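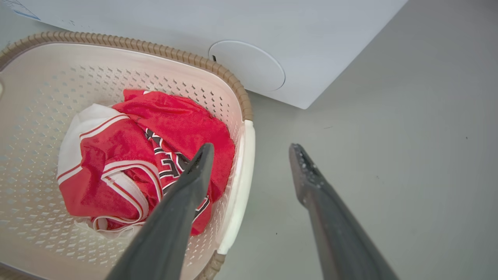 Figure 4.1 The gripper over the laundry basket, seen from the wrist camera.

Chapter 4. Picking Up Soft Things

By the Pirnon Workshop Course Team
February

Print this page | E-mail this page

The arm you built in the first three chapters can lift a block, a cup and a tennis ball. Those objects keep their shape. Cloth does not, and most of the work in this chapter comes from that one fact.

Look at the jersey in Figure 4.1. It is bunched up and folded over itself, so its lettering is partly hidden, and a white garment shows beneath it. A program that looks for a shirt outline will not find one. Ours looks for a raised fold near the middle of the pile, lowers the fingers on either side of it and closes slowly.

The basket matters too. Its rim stands higher than the clothes, and a finger that comes down in the wrong place will strike it. In Section 4.2 you will mark the rim as a keep-out zone — a band 20 mm wide is enough for the Fikari gripper.

You will need the finished arm, the wrist camera, a basket and 14 pieces of clothing of mixed sizes. If you work in a shared shop, as our group at Flandberg does, tape the basket's position on the floor so that you can set it back after other people have used the space.

Before you start, run the camera check from Chapter 3 and write down the result.

Print this page | E-mail this page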